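Why Does the Last Bit of Ketchup Take Forever? My Food Science Project

Okay, so I picked ketchup. Everybody else in my section went for sourdough or kombucha and I wanted something I already had in the fridge door. My question was pretty simple: does the thickness of a ketchup change how much of it you end up throwing away? I compared three kinds, all from the grocery store on Pindatbridge: Likport (the cheap one), Parri (the one my family buys) and Urko, which is organic and costs way more than I wanted to spend on a school project!

Some background first. Ketchup is what's called a shear-thinning fluid. When it just sits there it acts almost like a solid, and when you push on it or shake it hard enough it suddenly gets runny. Mustard and mayo do a version of this too, and so does a lot of paint. The tomato bits and the thickener make a kind of loose network inside, and you have to break that up before anything moves. So that's why you get nothing, nothing, nothing and then half the bottle on your fries.

For the first test I put a spoonful of each one at the top of a tilted baking sheet and timed how long it took to slide to a tape line. I did 7 runs for each ketchup, washing and drying the sheet every time (my hands were so pruney by the end). Likport was the fastest by a lot. Parri was in the middle, and Urko took 66 seconds on its slowest run, which felt like a year when you're crouched over the counter holding a phone. 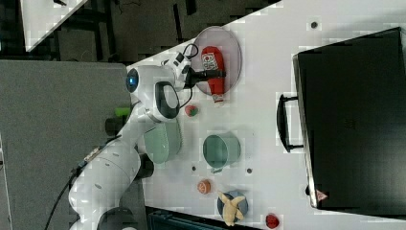 The second test was the one I cared about more. I started with 510 grams of each ketchup, squeezed until only air came out, and then weighed what was left inside. I figured the thickest one would leave the most behind, and Urko did. But Likport and Parri came out so close that I can't really say one beat the other, and I only had enough money to do this part once per brand, so please don't take it too seriously.

Temperature messed me up a little. My first Parri runs were straight from the fridge and they were way slower, so I threw those out and let everything sit on the counter until the afternoon. If I did this again I'd make cold versus warm its own test, and I'd borrow a better scale, mine kept flickering between two numbers.

I still have a lot of ketchup left, so if anyone in class wants some, come find me at lunch.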